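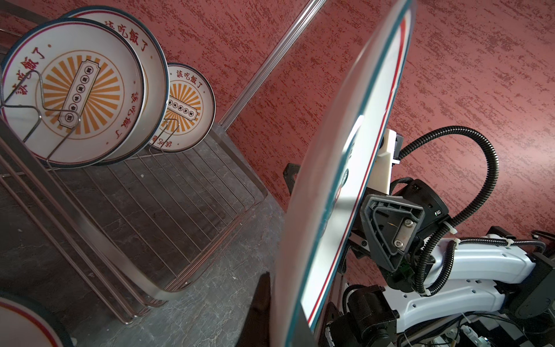
*Plate in the gripper, steel rack alongside.*

**MEDIA RELEASE**
**May 11, 2026**

**Stillow withholds recommendation on Ondia dish-racking kit**

Stillow, the independent tester of kitchen equipment, will not recommend the Ondia two-arm racking kit to cafés or care homes at its current price. The kit sells for $4000 through Du Plessis, with a further $2000 for the service plan.

The brochure promises a "hands-free kitchen". Our reviewers would settle for a kit that racks plates without a staff member standing by, and after 6 weeks with it we are not convinced. Ondia can pick up a plate and stand it in a rack. Whether it can do that through a lunch rush, with chipped bowls and odd saucers in the mix, is a claim the seller has yet to back up with any figures we can check.
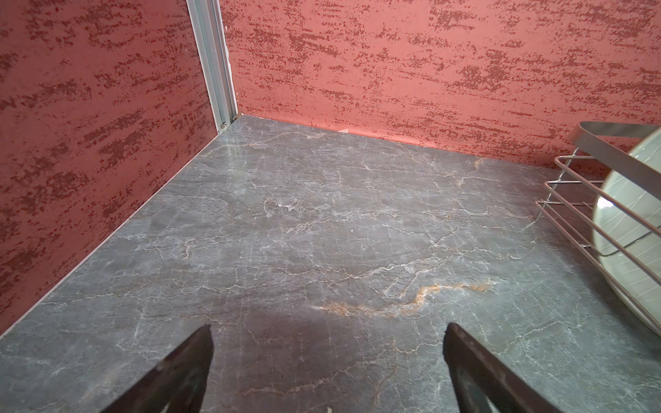

**Product reviews | Catering and home**

Rack choice matters more than the sales material lets on. Ondia is advertised as working with "any rack", but the manual asks owners to run a new setup routine whenever the rack is changed or moved. That took our reviewers about 5 minutes each time. It's a fair enough request, but it belongs in the brochure.

We also have doubts about the service plan. It covers the arms and motors but leaves out cables and gripper fingers, the parts we would expect to wear first. Broken crockery is the owner's problem.

Keltier, which makes the control software, says an update is due in September. Stillow will look at the kit again then and will publish its findings, favourable or otherwise.

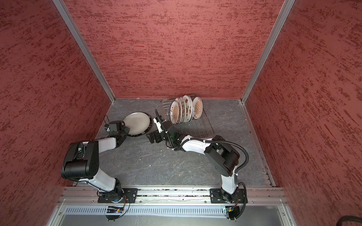

**Can the kit be bought without the service plan?**

Du Plessis sells the two separately, but software updates come only with the plan.

Stillow bought the kit at full price.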